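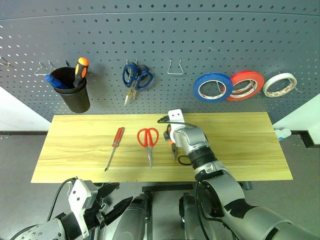 Scissors and screwdrivers hanging on a metal pegboard.

HAVTON TOOL LIBRARY OPENS SECOND BRANCH IN CULSKA

July 23, 2025 - I'm so pleased to finally share this one! The Havton Tool Library is opening a second branch, in the old Mimer shoe shop on the main street of Culska, and you're all invited to come and have a nosy.

We started lending in Havton eight years ago out of my garage (my car still hasn't forgiven me), and last April we signed up member number 628. A good chunk of those people drive over from Culska, so when the lease on the shop came up we grabbed it.

Membership is $45 a year and works at both branches. You can borrow most things for two weeks - drills, sanders, hedge trimmers, the tile cutter everyone fights over - and bring them back to whichever branch is closer. Please brush the grass off the mowers first.

Tuva Rustad will be running the Culska counter. "I grew up three streets away and bought my school shoes in this shop, so it's a bit strange having my own key," she told me. She's also keen to start a sharpening night if there's enough interest, so tell her if you'd come along.

New members can join at the counter with photo ID and something showing your home address.

Media contact: Defne Polat, founder, Havton Tool Library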